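Dallside Facilities Help Desk
Ticket 1613
Product: Arkix pantry ledger, hosted version
Opened: November 6, 2015
Priority: Normal (I asked for High)
Status: Waiting on vendor

Summary: On-hand totals in Arkix drift below the real shelf count. Vendor says it's shrinkage. I don't believe it.

We use Arkix to track what goes out to the snack spots and what people log on the tablet. After the last full count the ledger and the storeroom disagreed again. Drinks and chips are the worst lines, coffee is a bit off, everything else matches. 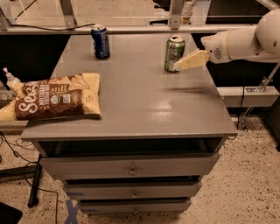
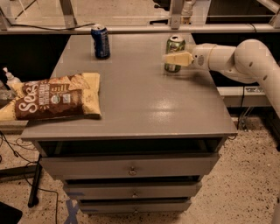
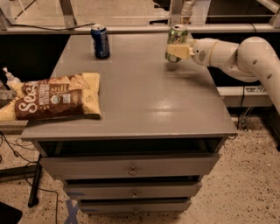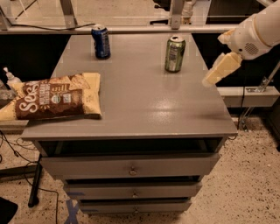

Gray cabinet, blue can, green can, bag of chips.

What we see

Arkix says 243 for the drinks category. Shelf plus storeroom came out 29 higher. Please read that again before replying. HIGHER. We have more than the software thinks we have. The first answer I got from Arkent was a link to an article on preventing theft, and theft would push the number the other way.

The gap was zero when we set the thing up. It showed up some time in September. I can't tell you which day because the daily report only keeps the closing total and not the entries behind it, a complaint I have filed separately and expect to hear nothing about.

What we tried

1. Recounted. Same result. A different person did the second count and wasn't given the first sheet.

2. Checked the case size on every drink item. Arkent's help page says the most common cause of a bad total is a case entered as a single. Ours were all right. One chip item had an old case size from the previous supplier, so I fixed it and reran the report. The chips moved a little and the drinks didn't move at all, as you would expect.

3. Logged out and back in on the tablet. Suggested by support. No change. I would like to know what mechanism they had in mind.

4. Cleared the tablet's cache. Also suggested by support. No change, and it wiped our favorites screen, which was not mentioned beforehand.

5. Exported the raw entries to a spreadsheet and sorted by time. This should have been the first suggestion. See below.

What the export shows

Some take-outs are in there twice. Same item, same quantity, same tablet, same time down to the minute, different entry number. They come in clumps. A whole run of entries appears, then further down the same run appears again in the same order.

It happens with the Thân coffee pouches too, but people log those so rarely that it barely dents the total. I think this is why support kept telling me it was "limited to beverages." It isn't. It follows whatever gets logged most.

Every clump I looked at falls at a time when the tablet would have been off the wireless. We know roughly when that is, the access point at that end of the building restarts on a schedule. So my guess is that the tablet saves entries while it's offline, sends them when it comes back, doesn't hear an answer, and sends them all again. I'm not a programmer and would be happy to be told I'm wrong by someone who has looked at the export.

Vendor reply (pasted from email)

"Thank you for contacting Arkent. Arkix is designed to prevent duplicate entries. Please confirm that users are not tapping the Save button more than once. We recommend posting a reminder near the tablet."

My answer

Users are not tapping Save more than once. For that to be the cause, someone would need to log a soda, a bag of chips and a coffee, then log the same things again in the same order, and have the tablet stamp them with the original time. I tapped Save as fast as I could on a test item with the wireless working. One entry. The button grays out. That part is designed fine.

I also don't accept "designed to prevent" as evidence. The export is attached. Please open it.

Test, second attempt

Turned off wireless on the tablet. Logged a test item at quantity 2. Turned wireless back on, and pulled the plug on the access point as soon as the sync icon started to spin. Waited, plugged it back in, let it sync.

Result: two entries in the ledger, both for quantity 2, with the same time.

Ran it again without pulling the plug halfway through. One entry. Ran it with the plug again and got the duplicate again. On one more try I was too slow and it synced normally, so the timing matters.

I sent these steps to Arkent in the same order they are written here.

Vendor reply, second

"We have escalated this to our engineering team. As a workaround, please use the Adjust Stock screen to correct your totals."

Notes for whoever picks this up here

I have NOT used Adjust Stock and would ask that you don't either. It overwrites the total without touching the duplicate entries, so the number will look right and the usage report will still be wrong. Purchasing orders from the usage report. We have probably been overbuying drinks on the strength of it, though I can't prove that until the duplicates come out.

Things still open:

- Arkent to say whether the other tablets are affected. Ours all run the same version, so I assume yes.
- Arkent to remove the duplicates on their side. There is no delete button on our side for entries older than the current period.
- Network team to move the access point restart to overnight. Asked, not answered. It would hide the problem and I want it anyway.
- Favorites screen to be rebuilt. Low priority, but people are grumbling about it.

Please don't close this when the vendor says "fixed in the next release." They said that about the report columns. Rerun the plug test first and put the result in this ticket.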